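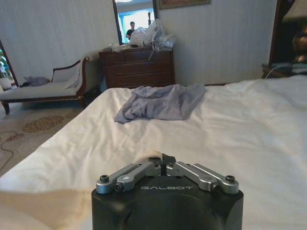 What does a linen service contract cover at a small hotel?
Usually pickup, washing, pressing, minor repair and return of sheets, duvet covers and towels on a fixed cycle. Stain treatment and replacement of worn pieces are priced separately in most contracts.

Visit report: Lahtinen laundry and the Brisgate guesthouse
Jul 14, 2026

The Lahtinen plant stands on the service road behind Curkholm harbor. It handles linen for small hotels and guesthouses along the coast, the Brisgate among them. Visitors are admitted on open days only and report to the gate office, where ear protection is issued. Our tour started on the receiving dock and followed the flow of work to dispatch.

Carts come off the trucks with a paper tag giving the property and the delivery route. Contents are weighed before sorting. The plant processes roughly 3000 kg per shift in high season, and the shift manager said the limit is set by the ironing line, with washing capacity to spare. Sorting is done by hand at a waist-high belt. Sheets, duvet covers, pillowcases and terry go to separate slings. Anything with a visible stain is pulled for pretreatment, and anything torn goes to the sewing room upstairs.

Washing is done in a tunnel washer with 10 compartments. A load advances one compartment at a time, and rinse water is pumped back against the direction of travel to be used again in the prewash. A press at the end squeezes the load into a flat cake. From there, terry goes to the dryers and flatwork goes to the ironer after a short conditioning tumble. Duvet covers with contrast piping are fed at a lower roll speed, as the trim otherwise puckers at the corners. 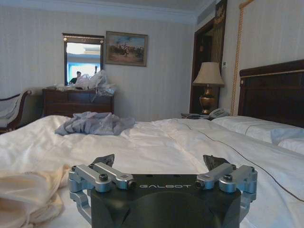 Bontu Alemneh

The sewing room has two machines and a light table. Small holes are patched if they fall within a hand's width of the hem. Pieces that fail inspection are cut down for pillowcases or sold as wiping cloth. Records are kept in a program called Cokemness, which the plant also uses for route planning. The screens we were shown listed each property by stock on site, stock in circulation and stock written off. Write-offs were highest for pillowcases, mostly from makeup and hair dye.

After a lunch break the group went by bus to the Brisgate, a guesthouse on the hill above the ferry landing. The owners keep three sets of linen per bed: one in use, one on the shelf and one at the plant. Storage is a converted pantry on the first floor with slatted shelves and an extractor fan. Returned stock is put at the back of the shelf and taken from the front, which evens out wear between sets.

The guesthouse changed from top sheets to duvets last October. According to the housekeeping log, the change shortened the time needed to make a bed but raised the laundry weight per stay. The duvet inserts are not sent on the regular cycle. They go out twice a year, outside the main season, and are dried at low heat with a long cooldown. Fitted sheets have caused the most complaints from the plant side, as the elastic cannot go through the ironer without help from an operator. They are dried and folded by hand, and carry a surcharge.

Pricing was discussed only in general terms. The plant quotes by weight for terry and by piece for flatwork, with a minimum of 1000 pieces a month for new customers. Smaller properties can share a route and pool their volume.
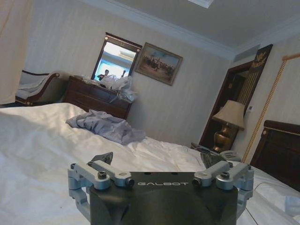
Can a guesthouse use its own linen with an outside laundry?
Most plants accept customer-owned linen if every piece is marked with a tag that survives washing. Rental stock is simpler to manage but limits the choice of fabric and trim.

The next open day at the plant has not been scheduled. Requests go through the gate office, and closed shoes are required on the floor.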